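22 septembre 2026

Cahier d'atelier, reliure. Suite des essais de colle d'amidon.

Enfin une bonne journée ! La colle de ce matin est la plus belle que j'aie sortie depuis qu'on a ouvert l'atelier de Sindmont. Lisse, translucide, elle tombe de la brosse en ruban sans faire de fil. Je note tout tant que c'est frais.

**Recette du jour**

- amidon de blé Brinelura : 32 g
- eau déminéralisée, en deux fois (un tiers à froid pour délayer, le reste dans la casserole)
- trempage à froid : 18 minutes, sans toucher
- cuisson au bain-marie, palier à 85 °C, spatule en continu
- deux passages au tamis de crin, le second après refroidissement complet

Le trempage change tout. En février je sautais cette étape et je me retrouvais avec des grumeaux gros comme des lentilles, qu'il fallait écraser au tamis en râlant. Cette fois, rien, pas un grain au fond du tamis au second passage. Et l'odeur est neutre, ce qui me rassure pour la conservation (le lot précédent sentait déjà l'aigre le troisième jour, je soupçonne le bocal plus que l'amidon).

**Essais sur papier**

Trois bandes de japon, trois dilutions, sur des chutes de vergé du registre Stanciu.

Pure : trop de corps, le japon gondole et tire le vergé vers lui. À garder pour les cuirs et les ouvertures de mors.

Coupée à moitié : très bien sur les déchirures franches. Le papier reste souple quand on le plie à la main, la réparation se sent à peine sous le doigt. J'en suis ravie.

Coupée à un pour trois : parfaite pour les fonds de cahier, à condition d'essorer la brosse. Au premier essai j'en ai mis trop et j'ai eu une auréole. À refaire avec la petite brosse plate.

**Registre Stanciu**

Les 52 feuillets sont débrochés, dépoussiérés, remis dans l'ordre. Deux cahiers avaient été intervertis lors d'une ancienne restauration, ça se voyait à la foliotation à l'encre brune. Les fonds du premier cahier sont presque tous ouverts, je les reprends demain avec la dilution à un pour trois. Couture prévue sur rubans, trois points d'appui, en reprenant les trous d'origine : ils sont sains, ce serait dommage d'en percer d'autres.

Pour la couvrure j'hésite encore. Le parchemin souple serait plus proche de ce qu'on devine des restes du plat arrière, mais la peau reçue de chez Wurkley est un peu raide au dos. Je vais en humidifier une chute entre deux buvards et voir comment elle prend le pli. Si ça marche, quelle allure il aura, ce registre !

**À faire**

- étiqueter le bocal (date, dilution), je l'oublie à chaque fois
- recommander du japon fin, il reste une demi-feuille
- changer les buvards de la petite presse
- vérifier que le fil de lin ciré n'est pas trop gros pour les cahiers minces, sinon passer au numéro au-dessus
- laisser un fond de colle pure au frais et regarder chaque matin si elle rend de l'eau

Si quelqu'un reprend la cuisson en mon absence : ne montez pas le feu pour gagner du temps. La colle prend d'un coup sur les bords et le centre reste laiteux, j'ai perdu une casserole entière comme ça.
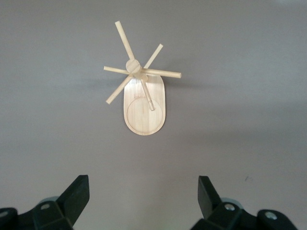
Pour le tamis, rinçage à l'eau froide tout de suite après usage. À l'eau chaude, l'amidon recuit dans les mailles et il faut une heure à la brosse à dents pour le ravoir.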